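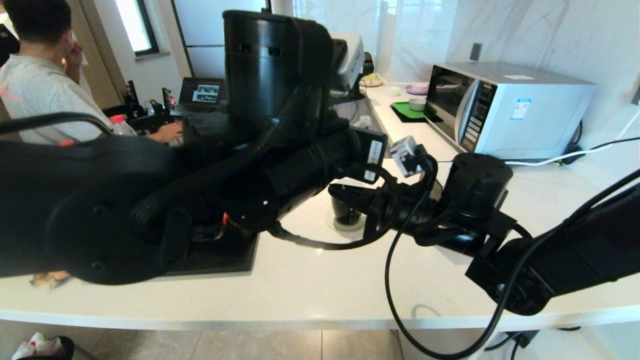 Geeta Bansal told me before we had even put down our bags that the stop button was working perfectly, and that this was the problem. I did not understand her at first. I wrote the sentence in my notebook and put a question mark next to it, and by the end of the afternoon I could remove the question mark.

I visited Oltow in May, together with Kam-wah Shek from our maintenance group. Oltow teaches pairs of robot arms to do small kitchen work: to pick up a cup, to put it down in another place, to move a bowl. We went there because we have two arms of our own at Melthorpe, older ones, and we were planning to put them on a counter in the same way. Our manager wanted us to look at the gripping. We spent most of our time on a fault which happened there some weeks before our visit.

The site is small. You enter from a yard, you sign a paper, and you go up one flight of stairs. I had expected a hall with yellow fences. What they have is ordinary rooms, with a kitchen counter, a microwave, a coffee maker and the arms at the same counter. People work on laptops in the same room. Kam-wah asked if the coffee maker was part of the tests or part of the office, and he received two different answers from two persons.

What happened

Geeta gave us the story in order, and I try to keep her order.

The arms were running a long series with a cup. The left arm takes the cup, brings it to the middle, and the right arm receives it. They had made this movement 300 times in the series without any trouble. Then, during one handover, the right arm stopped sending its position. It did not fall and it did not make a noise. The software saw the last good position, and it believed the arm was still there. The left arm continued to its place with the cup, and the two grippers came together and pressed.

Aliki Makris was sitting nearest. She pressed the stop, and the stop did what it is made to do: it cut the power to the motors. On these arms the brakes are only in the shoulder and the elbow. The wrist has none. So when the power went away, both wrists became loose, the cup was released, and the right gripper swung down over the front of the counter. Aliki had already put out her hand to catch the cup. The gripper hit her on the back of the hand. She had a bruise and a small cut, and she was back at work the next morning. She told us this part herself, and she was rather annoyed that we looked at her hand.

I asked how long it took from the first lost message to the stop. It was 7 seconds according to the log. I would have guessed two. Aliki would also have guessed two.

The cause

The cause of the lost position was a cable. The cable of the right arm hung down past the front of the counter, and at the connector on the wrist it was held only by the connector itself. Each time the arm went to its far position, the weight of the cable pulled a little to the side. Dalva Xavier took the connector apart and found one pin which had moved back in its housing. It still made contact in most positions. She showed us the part in a small bag, and I must say that without her finger pointing I would have put it back into service.

For me it was a useful lesson, because our own cables at Melthorpe hang in exactly this manner and we have always considered it a question of tidiness.

There was a second cause, and Dalva was more severe about this one. The controller had a check for old messages, but the limit was set at 60 seconds. It had been set so high when they first installed the arms, to avoid false alarms while they were changing the network, and after that it stayed. The limit was in a settings file that everybody copied from the one before.

What they changed

The message limit is now a fraction of a second, and if one arm is late, both arms hold their position with power on. This is a separate thing from the stop button. The stop button still cuts the power, and there was a long discussion if it should. Evanthia Michailidis wanted a stop that first holds and then cuts. Geeta wanted to keep the button simple, so that a person who presses it knows what will come. When we were there they had not finished this discussion -- they continued it in front of us, politely, for some time.

The cables will get a clamp at the wrist and a second one on the forearm. The clamps are from Gadum and were still on order. Until they arrive, the cable is checked by hand before every series, and the person who checks writes initials on a sheet. I looked at the sheet. Two lines had no initials, and Evanthia saw that I had seen it.

They have also a rule about hands. If something falls, it falls. Aliki said this rule is easy to write and hard to follow, as the hand goes before you have thought anything. They use now only cups that can be dropped.

Some small remarks

I asked to feel the loose wrist myself. They cut the power with the arms in a low position and let me hold the gripper before and after. It is heavier than it looks, and the change is very sudden. Anyone who works beside such an arm should try this once, under supervision.

Kam-wah noticed that the stop button was on the right side of the counter, so a person sitting on the left would have to reach across the working area. Geeta wrote this down. She said a second button had been requested already, but the request was for another room.

We did not see much of the gripping which we came for. There was one run with a bowl near four o'clock, at low speed, and it went well.

Since we came back, Kam-wah has opened the settings file on our own controller. Our limit is also 60. We have changed it, and the arms now stop several times in a morning, so the next thing is to find out why our messages are late.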